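How to write handling rules for a kitchen robot before the first trial

Most of the trouble we see in household robot projects comes from rules that were written after the trials began. Someone watches a run, decides it looked fine, and the pass mark becomes whatever happened that day. Write the rules first, keep them short, and test against them in simulation until they hold up.

The steps below are the ones we use on the Kennedy kitchen, our standard simulated room. They cover one job: moving bottles in and out of the door bins of a refrigerator. The same method works for cabinets and drawers with small changes.

Step 1. Define the job in one sentence

Name the object, where it starts and where it should end up. "Take a capped bottle from the door bin and set it upright on the counter" is enough. If you need the word "then" more than once, you have more than one job and should write a rule sheet for each.

Step 2. List what the arm may touch

For a refrigerator door job, our allowed list has 2 entries: the bottle body and the door handle. Everything else is off limits, including the bins, the door edge and the neighboring cabinets. Contact with anything off the list ends the run, even when the bottle gets where it was going.

Step 3. Fix the grip zone

The fingers close on the body of the bottle, between the shoulder and the base. A grip on the cap does not count. Caps are the easiest part for a camera to find because of their color, and a controller that has been left to choose will often go there. Use bottles with caps of different colors so that you find out early whether the controller depends on one.

Step 4. Set the views to be recorded

Record at least one view from outside the arm and one from the wrist. The outside view settles questions about clearance. The wrist view settles questions about the grip. Look at both before scoring a run.

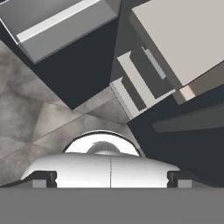
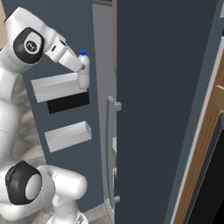
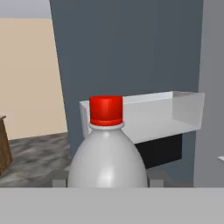
Step 5. Write down limits as numbers

Words like "gently" and "slowly" cause arguments. Pick a figure and put it on the sheet. Ours for this job are:

Top arm speed with a bottle in the grip: 231 millimeters per second
Top arm speed with an empty grip: 335 millimeters per second
Minimum door opening before the arm may reach inside: 70 degrees

Your numbers will depend on the arm and the room. What matters is that the same numbers apply to every run in a batch. If you change one, start a new batch and give the sheet a new version letter.

Step 6. Decide what stops a run

Ours are a dropped bottle, contact with anything off the list, a speed over the limit, and a door that swings while the arm is inside its reach. The software should stop the run by itself. Do not leave it to the person at the screen – people let a bad run go on to see how it ends, and then they score it generously.

Step 7. Score every run

Keep the failed runs. Each gets a pass or fail, the rule that was broken and one line of comment. Ginette Fehr, who set up our scoring at Prasuretti, also asks for the starting position of the bottle, and this has proved to be the most useful column on the sheet. A cluster of failures at one end of a bin usually points to a reach problem and has little to do with the grip.

Step 8. Have someone else read the sheet

Give the rules and a handful of recordings to a person who did not write them. If their scores differ from yours, the wording needs work. We trade sheets with the Britero team for this. The last exchange, in February, made us rewrite the rule on door contact, which had never said whether brushing the seal was allowed. It is not.

Moving to a real kitchen

A clean batch in simulation is permission to start slowly on hardware and nothing more. Halve both speed limits for the first batch. Use empty plastic bottles, then filled ones. Keep the emergency stop within reach of a person who has no other task, and mark the floor area where people may not stand while the arm has power.

Keep the simulated and real sheets in the same folder with the same rule numbers. Ours are kept in Piltiveck, but a shared spreadsheet works just as well. When a rule changes on one side, change it on the other the same day.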